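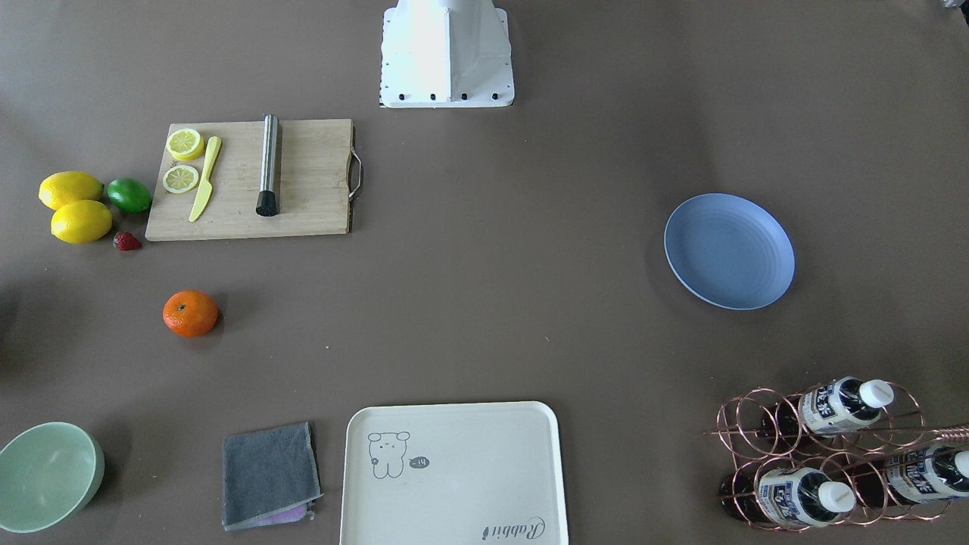

**Speaker notes: perception and planning on the table cell**
Talk at Plaltitz, 12 minutes and then questions. Speak slowly. Drink water before starting.

### Opening

Good morning. My name is Veronika Fülöp and I work on the software side of the table cell at Kerekes. The perception part was made together with Yanling Han, who is sitting in the second row, so please give her the difficult questions.

I will talk about the layer between the camera and the motion planner. We call this layer Allel. It takes one image from the fixed camera and gives back a list of objects, with a pose and a confidence for each. The planner is called Puden. It reads the list and decides what the arm may touch, and in which order.

(Leave the table view on the screen until the section about nested objects.)

### What the detector must answer

Our first version asked only one thing: which objects are there? For a lemon this is nearly enough. For a cutting board it is a bad question, because the board is also a surface. The lemon slices, the yellow knife and the steel tool all lie on it. If Puden gets five separate objects with no relation between them, it will plan to lift the board with everything on top.

So we added a support relation. Every object has a parent, and the default parent is the table. The knife has the board as parent. The whole lemons have the table. The lime is the case I like to show: it lies on the table but touches the edge of the board. In the image the two regions meet, and the old version gave the wrong parent very often.

(Point at the lime. Wait a little.)

### Data

We have 3676 labeled images from this camera. 600 of them are kept away from training, and we use them only for the parent test. Yanling chose these by hand, with many cases of contact, like fruit against board or cloth under towel.

The gray towel has a second cloth coming out from under it. Allel should report two objects and mark the lower one as blocked. Then Puden moves the towel first. If the lower cloth is missed, the grasp planner may take both together, and the next step starts from a wrong state.

### Objects that leave the image

The mint bowl and the big tray continue outside of the camera view. We do not guess the full shape. Allel sets a flag "truncated" and Puden only accepts grasp points on the visible rim. This is conservative and we lose some good grasps. I prefer this.

The bottle rack is still open work. Thin wire gives poor edges, and the loops go in front of the bottles. At present we treat rack and bottles as one obstacle, and no picking is planned there. Please say this clearly, people always ask.

### Timing

The budget for one perception call is 50 milliseconds. The support relation fits inside. The blocked check does not always fit, so it runs again before every grasp and the planner waits for it.

### If there are questions

- Dark area at the left table edge: we train with shadows, no special filter.
- Why a fixed camera: calibration to the robot base stays simple.
- Code: ask Yanling, the interface files can be shared in January.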